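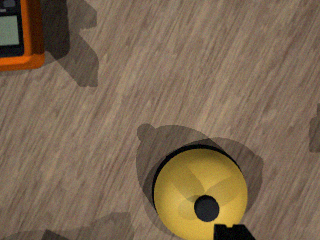 Candmont 5-foot rear blade, used two seasons

I'm selling the blade I bought new from Bisgaard, and since the listing form wants a "product description" I'll just tell you what I know about it. It's a Category 1 three-point blade, 5 feet wide, and I ran it behind my 25 horse compact the whole time. Mostly gravel driveway, some snow, and one very dumb afternoon trying to cut a ditch in wet clay (don't, get a box scraper with teeth).

The blade angles both ways and you can spin it clear around to backfill. Pins are the originals. I swapped the cutting edge last October and flipped it once already, so you've got one good side left. Frida Bisgaard at the shop still stocks them and she'll cut you one to length if you ask!

Things I'd want to know if I was buying:

It tilts, but the tilt adjustment gets stiff. I grease mine every time out and still end up tapping it with a mallet.

Paint is gone on the moldboard where the gravel rubs. Frame is straight, no welds.

It's light for the really packed stuff. I strapped 70 pounds of tractor weights on top and it bit a lot better — wish I'd done that the first winter. The weights stay with me, sorry.

Asking $700. I'll knock off $100 if you don't need the skid shoes, my neighbor wants those. Pickup only, and I can load it with the forks if you bring a trailer or a full-size bed.

Listed 2022-06-15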